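Soaped Wood Finish

I've been soaping tables for long enough that my neighbors bring me theirs, so when the people who run this household encyclopedia asked for an entry on soap finish, I said yes before they'd finished the question. A soap finish is a treatment for bare wood made from plain soap flakes and water. It leaves a pale, matte surface that you can feel the wood through, and people use it mostly on light woods like beech, ash, maple and pine.
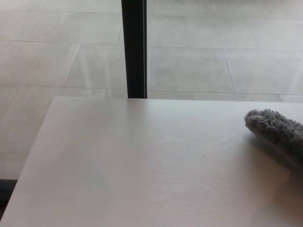 Where the habit comes from

Soaping floors and tables is an old custom in a lot of northern Europe, and it goes back well before anybody sold varnish in a can. My own way of doing it comes from Oltau, a small town up the river from Staltberg, where my grandmother kept house. She scrubbed her kitchen table every Friday with the same soap she used on the shirts. The parish school there still has 136 desks finished this way, and I've sat at a few of them (they're tiny, bring your own knees).

In Staltberg the fashion went the other way for a while. Everyone wanted gloss! Shops there sold a hard lacquer called Trakance, and a good many nice old tables disappeared under two coats of it. Getting it off again is a miserable job — I've done it twice and I still find bits of it in my boots.

What goes in the mix

You want pure soap flakes with no perfume, dye or whitener. Dish liquid is a detergent and it won't do the same thing. Soap made from natural fats leaves a little of that fat behind in the wood, and that little bit is what slows down spills.

For a first coat I go thick, about the feel of loose yogurt. For upkeep I go thin, a couple of spoonfuls stirred into a quart of hot water and left to cool. Some people add a pinch of white pigment to hold back the yellowing on pine. I used to, and then I stopped and couldn't see much difference.

Putting it on

Sand the wood first, going with the grain, and wipe off the dust. Damp the whole top and let it dry, then sand lightly again, since water makes the fibers stand up. Rub the soap in with a cotton cloth, leave it a few minutes, and wipe away whatever is sitting on top. Let it dry overnight. I do three or four rounds on a new table and more on softwood.

Janaka Ranasinghe, who taught the evening class where I learned most of this, liked to do the underside too. He thought it kept thin tops from cupping. I do it when I remember.

How it holds up

It's a soft finish and it will mark. Red wine, beet juice and black tea are the worst of it, and a wet iron pan will leave a dark ring. Most fresh stains come out with more soap and a scrub along the grain. I had a tabletop called Sultana (my kids name the furniture) that took ten years of homework and came up lovely every July when I did it outdoors.

Soap doesn't suit oak for everyone, as it can turn the wood gray. It's a poor pick for bathrooms and garden benches too.

See also: lye treatment, white oil, scrubbed pine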